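The last essay, and the coach to Nidport

I've been meaning to write this since March, and the draft has been sitting on my laptop with nothing in it but the word "Marking" and a full stop. For those who are new here (hello, and thank you for the kind messages after my post about the library stairs), I came back to university at an age when most people are thinking about their knees, and for the last 4 terms I've been studying history part time at Whitfield. It's a small college, tucked in behind a garden centre, and when I tell people where I go they usually think I mean the garden centre.

What I wanted to write about is my tutor, Irina Vlad, and the way she gives back an essay. I'd had quite a lot of essays handed back to me in my life, mostly in the seventies and mostly with a number in red at the top, and I thought I knew what to expect. My first one for Irina was on the grain trade in a little port called Akorport, and I'd worked on it through a whole wet half-term with the dog on my feet. I was very proud of it. I had used the word "notwithstanding" twice.

She didn't hand it back at all, to begin with. She asked me to come and see her, and when I sat down she had my essay in front of her with not a mark on it, and she said, "Read me the bit you like best." Well, I went scarlet. I hadn't read anything aloud to another grown-up since my sister's wedding. But I turned to the second page and read her a paragraph on harbour dues, and halfway down I heard, quite plainly, that the sentence I was reading had no verb. I carried on and there was another sentence after it that said the same thing over again, only with more commas.

"Yes," said Irina, and got out her pencil.

We went through the whole thing like that. It took most of the afternoon, and there must have been other people waiting, though she never once looked at the clock. She didn't tell me what was wrong with a paragraph if she thought I could hear it for myself. Where I couldn't, she would ask me a question, usually a very short one. "Who paid?" was one I remember. I had written a page and a half about dues and it had never crossed my mind to say who paid them, and when I went back to the records the answer was so much more interesting than anything in my essay that I ended up throwing out most of the first draft and starting again with the widows. (There were a great many widows with shares in boats. I could go on about them all evening, and my family will tell you that I have.)

I still have that second draft in a folder, with her pencil all down the side of it. I got it out again last night and spread the pages over the bed to see how they looked now, and they looked rather better than I'd feared, apart from the footnotes, which are a disgrace.
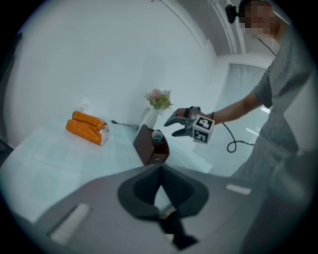 The coach to Nidport

Then there was the trip. Hazel Brannigan, who sits next to me and writes everything down in green ink, had the idea that we should all go to Nidport and see the old customs books for ourselves, and Irina said she didn't see why not. The fare came to £5 each if we filled the coach, so Hazel went round the other evening classes until we had. We had half the Italian group with us in the end, and they sang.

I had never held an old account book before. The archivist brought it out on a cushion, as if it were somebody's cat, and showed us how to turn the pages from the top corner. I found I was holding my breath. It was a plain enough thing, 358 pages of what came in and what went out, in a hand that got worse towards the end of each week, and I had expected to be a bit bored by the middle of it. Instead I looked up and they were calling us for the coach. I'd missed lunch! I ate my sandwiches somewhere on the bypass with the Italian group doing a second verse.

Irina had spent the day going from one of us to the next, pulling up a chair each time. When she got to me I was stuck on a word I'd been taking for a surname, and she looked at it for a good while and said she couldn't read it either. I can't tell you how much that cheered me up. We tried it upside down. We tried it with Hazel's magnifying glass. In the end the archivist came past and said it was "herring", and so it was.

What I meant to say

All of which is a very long way round to the news, and some of you will have heard it already. The students' association gives a teaching prize each year, one for the day classes and one for the evening ones, and this time the evening one has gone to Irina. There were 776 votes cast across the two, they told us, which for a place our size is a lot of people finding a pen. They gave her a certificate and a fountain pen, and she made a speech so short that the man with the tea urn was still pouring when it finished. She thanked the library, and said she would like our essays by the usual date.

I cried a little, and so did Hazel, although she says it was the heating.

I have one more term to go and a long essay to write, and I've chosen the boat widows again, with Irina's blessing and a reading list that runs over on to the back of the sheet. I've made a start. I read the opening page aloud to the dog this morning before breakfast, and took out a "notwithstanding". If anyone reading this has family papers from the coast, letters or share certificates or anything with a ship's name on it, I would dearly love to hear from you – the address is in the usual place, and I do answer, even if it takes me a week or two.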